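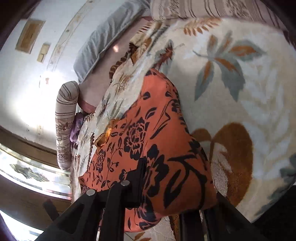 Orange print fabric, bunched up on a cream plush blanket.

Bed linen folding tips, and which ones I'd skip

I have read the same folding advice in 1000 places and most of it was written by someone with a very large table. I fold on the bed. So do most people I know, and the bed is where the trouble starts, especially with a plush blanket on it.

Plush grabs. Lay a thin printed cloth on it and try to slide one edge over, and the bottom layer stays put while the top one wanders. The usual tip is to "smooth from the center outward." Try that on a deep pile and see how far you get. Lift the edge clear and set it down instead.

Pull the corners out before the first fold. A bunched corner never sorts itself out later, whatever the folding videos promise. It just becomes a lump in the middle of the stack.
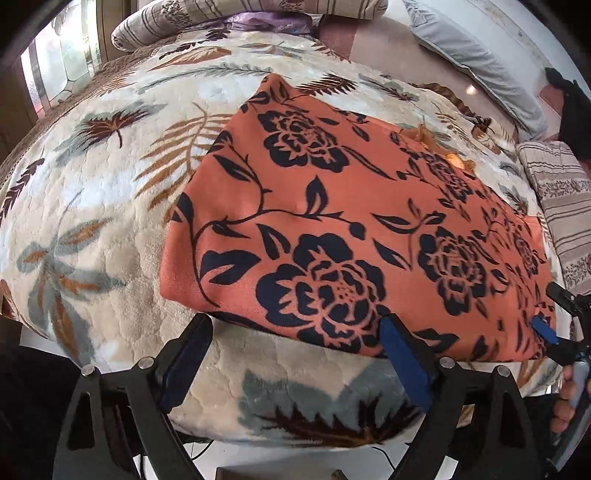
Big floral prints are their own problem. Don't line up the flowers. The print on most of these cloths isn't square to the hem, and if you match blossom to blossom you get a crooked rectangle. Go by the edges, and ignore the pattern even if it looks wrong.

Folding boards: I bought a Lakatos and gave it away. It may suit T-shirts.

Lavender sachets, cedar blocks, vacuum bags. I tried a vacuum bag on a plush blanket in January and it came out with creases that took days to relax. Maybe yours will do better.

Halyna Symonenko wrote in from Wenton to say she rolls everything and has no creases at all. I rolled one cloth to be fair to her. It had creases, only softer ones, and it fell off the shelf twice.

Thirds one way, then half the other way, fits my shelf. Measure yours first.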